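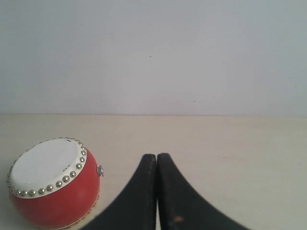 *Fig. 1 — drum on its side, fingers near closed. Item 4.*

**Pre-run safety check, two-arm drum bench**
Groltano shared shop, back bench. 20 August 2026
Checked by: Ignacio Lorente. Second pair of eyes: Covadonga Iglesias

Using Covadonga's sheet from the Moltia build, with the laser stuff crossed out. OK / FIX / LATER.

### Power and stop

- [x] 1. E-stop cuts both arms. **OK.** Tried each one seperately, then both.
- [x] 2. Supply fused, cover on. **OK.** Cover screws are the wrong length, they hold.
- [ ] 3. Cable strain relief. **FIX.** Left arm fine. Right arm is a zip tie and good luck. Casimiro has the proper clamps, ask him before he goes to Arrieta.

### Grippers

- [x] 4. Fingers meet evenly, no twist. **OK.** Tips level. Scuffs along the edges, orange-brown spot low down on the right finger. Wiped it, didn't shift. Watch it.
- [ ] 5. Grip force limit set. **FIX.** Config still says 40 percent, the value from the foam blocks. Too much for the sticks? Start at 6 and work up.
- [x] 6. Nothing loose on the housings. **OK.** Went over every screw with the small driver. Covadonga did the right arm again after me, same result.
- [ ] 7. Stick held straight, no slip when the wrist turns. **LATER.** Only checked standing still. Needs the slow wrist test, speed cap ON, one person on the stop button the whole time.
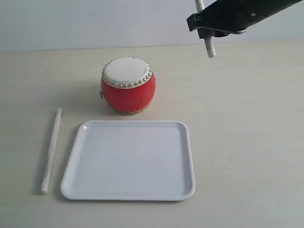

Same for the second stick. Don't start the pick-up routine until 5 is done, and hands stay off the table while either arm is live — that includes "just nudging" the drum back to its spot. Frøydis, I saw you.

### Bench and reach

- [x] 8. Tray in place, empty. **OK.** No bits, no tools, no coffee.
- [ ] 9. Drum can't roll off. **FIX.** Round body, smooth table. Wants a ring of rubber or some putty under it. Fumolmont sells the putty, we're out.
- [x] 10. Arm can't reach the wall. **OK.** Soft limit is 258 mm out, hard stop a bit past that. Tried at crawl speed.
- [ ] 11. Arms can't reach each other. **FIX.** Keep-out zone is in the file but it was drawn for the old mount spacing. Now 205 mm narrower. Dong-hyun to redraw, then we redo 10 as well.
- [x] 12. Drum studs, no sharp edges. **OK.** Ran a rag round the rim, no snags.
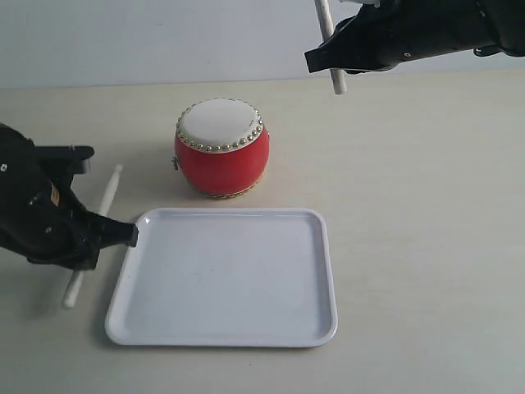 *Fig. 2 — both arms over the bench, one stick held, one lying by the tray. Items 7, 8, 11.*

### Comments

C.I. — Item 11 is the one that bothers me. I'd rather we lose a day then bend a finger. One arm at a time til it's redrawn.

D.Y. — Can do it tonight. Need the mount measurements, not the ones on the whiteboard, those are from before.

I.L. — Agreed, one arm only. Tag on the right arm supply. Whoever takes the tag off signs below.

**Result:** NOT cleared for two-arm run. One arm, speed cap on, once 3 and 5 are closed.

Tag removed by: ____________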